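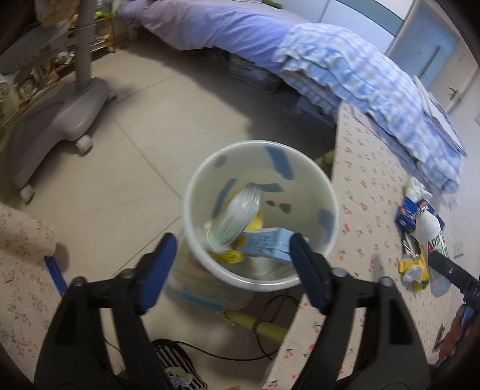
Itzel Ibarra
Research associate, Drosora Project, Utitholm

3.2 Collecting the demonstrations

I'll be upfront about how we did this: we went round to people's homes and tidied up, with a gripper in the hand where fingers would normally be. Every demonstration in the set was done this way, 3,846 of them over 25 homes, and I did a fair few of the early ones myself in April (my forearms still remember it!).

We began with remote control. On the Zavala arm I managed almost 19 usable runs in a whole afternoon, mostly because I kept losing my sense of depth near the rim of whatever I was reaching into. Holding the gripper cured that straight away. You feel the bump when a tip touches the side, so you back off a little and carry on, and those small corrections end up in the recording for the policy to learn from.

Bins turned out harder than I'd guessed. Figure 2 gives a fair idea: a round, see-through bin in a bedroom, a plastic bottle lying diagonally among the wrappers, and the two padded tips open on either side. The bottle is see-through too, with reflections all over it, and our first depth estimates (we used the Irport model, untuned) were hopeless on that sort of thing. We kept these runs in anyway.

We also left each room as we found it, slippers, cables and all. I did move a chair once, on a Thursday, and we threw that run out.

Figure 2. Hand-held gripper over a bedroom waste bin, tips open.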